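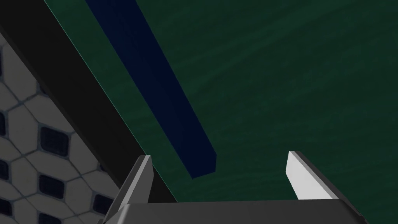 Slide 1. Dark blue bar on a green surface (simulated).

Speaker notes: "The Meeting That Ate January"
Datdale Town Hall, small room, 16 July 2026

Wait for the door to stop banging. It won't, so start anyway.

Good morning. I have been asked to talk about meetings, and you have been asked to come to a meeting about it. I'd like us all to sit with that for a second.

(Pause. If there's a laugh, don't chase it.)

SLIDE 2: The calendar
In January I went through my own calendar at Kwok and counted. I had 67 meetings on it. I could remember a decision coming out of 3. One of those was to move the next meeting.
Don't read the whole calendar aloud. I did that in Wakumness and lost the back row.

SLIDE 3: The standing weekly
Ask who here goes to a weekly that was set up by a person who has since left the company. Hands. Leave them up longer than is comfortable.
Tell the Kokel story. Short version: the Kokel project shipped, the customer paid, the team got cake, and the Kokel status call ran for another year and a half. People dialed in to say they had no updates. Somebody took minutes. I know because it was me, and I was quite proud of the format.

SLIDE 4: What we tried
Every repeating meeting got deleted on the same morning. If you wanted yours back, you had to write one sentence saying what would be decided in it. One manager sent me 2,000 words. I sent them back and asked for the sentence. We're fine now. We nod in the elevator.
Of the weeklies, most never came back. The lunch one came back within the hour.

SLIDE 5: What went wrong
Say this part plainly, it's the useful bit. Two teams stopped talking altogether and built the same report twice. New hires had no idea who anyone was. And the chat channels filled up with messages that began "quick question" and ended after the fold. We put a short monthly back in for the new people and it has stayed short, mostly through my standing near the door.

SLIDE 6: Try it at home
Pick one meeting you own. Cancel it for a month. Write down who complains and what about.
Skip the survey chart if we're past minute 62.

Questions. If the first one is "could we set up a follow-up call," take a drink of water and point to slide 3.

Bring own clicker. Theirs only goes backward.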